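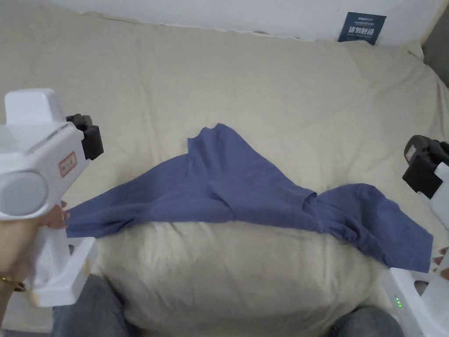
*The blue one, spread across the bed and still partly twisted.*

# How I fold shirts on the bed

I've never owned a proper folding table. I moved from a tiny studio in Flodmont to a slightly less tiny apartment, and both times the bed was the only flat thing big enough, so that's where all the folding happens. It took me a while to get decent at it because a mattress gives under your hands and everything slides toward the edge – but I've got a routine now and I really like it!

It works for tees and most soft tops. Dress shirts go on hangers at my place, so you'll have to look elsewhere for those.

## Before you start

- Pull the comforter and pillows off. All of them, even the little one you think you can work around.
- Smooth the sheet with your forearm. A few soft wrinkles are fine, a big ridge under the shirt isn't.
- Make sure the shirts are completely dry. I once folded a whole stack a bit too early and the drawer smelled like a pond until I washed the lot again.
- Put the basket on the floor. If it's on the bed, the mattress tips toward it and so does your pile.

I do this at night, usually right after dinner, with a show on. A full load takes me 30 minutes if I'm watching and a lot less if the show is bad.

## Step 1: Get it out of the heap

Take one shirt and drop it on the bed away from the rest. Don't try to fold from the ball! Find the collar first. Once you've got the collar you know where everything else is, and if the shirt is inside out now's the time to reach in and grab the hem and flip it.
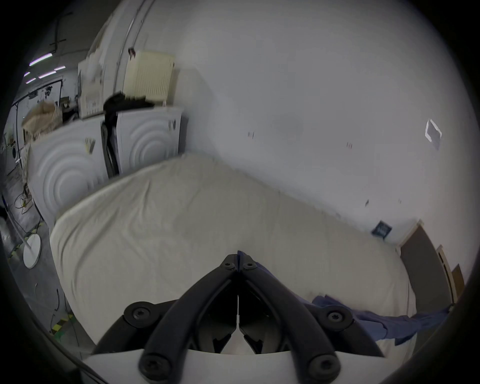
*Blue and crumpled, over on the right side of the mattress.*

If the shirt came out of the dryer in a rope (mine do, I stuff that machine way too full), hold it by the shoulders and give it a good snap. One is normally enough. Heavier cotton might need a second.

## Step 2: Lay it flat and untwist it

Hold the shirt by two far corners, lower it onto the sheet, and pull gently until the fabric between your hands goes straight. Gently is the important word here, particularly at the collar, which stretches and stays stretched. Then look at the side seams. They should run down the sides. If one has wandered onto the front, the body is twisted, and you can fix that by lifting the hem and turning it back.

After that I sweep my palms from the middle out to the sides. Sleeves get pulled straight out last. They flop around until the body is settled, so there's no point fussing with them early.

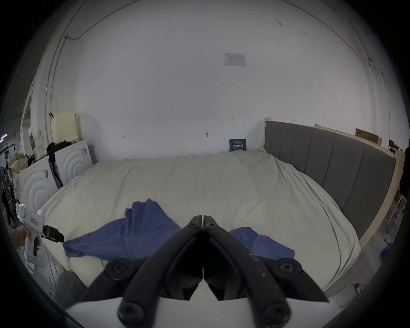
**Should the shirt be face up or face down?**

Face down, if you want the front showing when it's folded. I do mine that way so I can tell which shirt is which in the drawer.

## Step 3: Fold it the long way

Bring one side in toward the middle, sleeve and all, then fold the sleeve back on itself so it doesn't poke out. Do the same on the other side. You're after a long strip that's the same width at the hem and the shoulders. Mine is usually wider at one end, and I just nudge it.

There's a lazier version I use for pajama tops and gym stuff: fold the shirt in half lengthwise, sleeve on top of sleeve, and tuck both sleeves in together. Less pretty, much quicker.

For either one, pinch the fabric at both ends and pull it snug before you press the fold down. On a soft surface that little tug does most of what a hard tabletop would do for you. 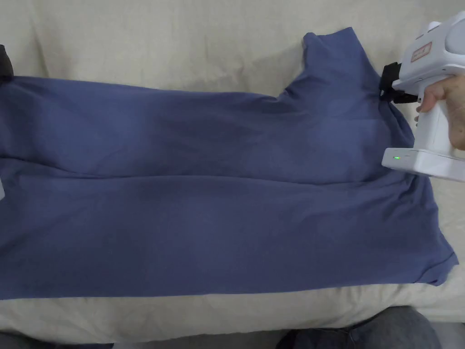 *Held at both upper corners, with a long crease across the middle.*

## Step 4: Fold it up

Start from the hem. Fold it up toward the collar and stop 2 inches short, then fold in half again. For deep drawers I go in thirds so the shirts stand on their edge. My old Cikon dresser has shallow drawers, so halves and a flat stack it is.

Run your hand over the finished shirt to push the air out, and move it straight to the dresser top. Stacks on a mattress fall over the second you sit down – ask me how many times I've refolded the same pile of tees.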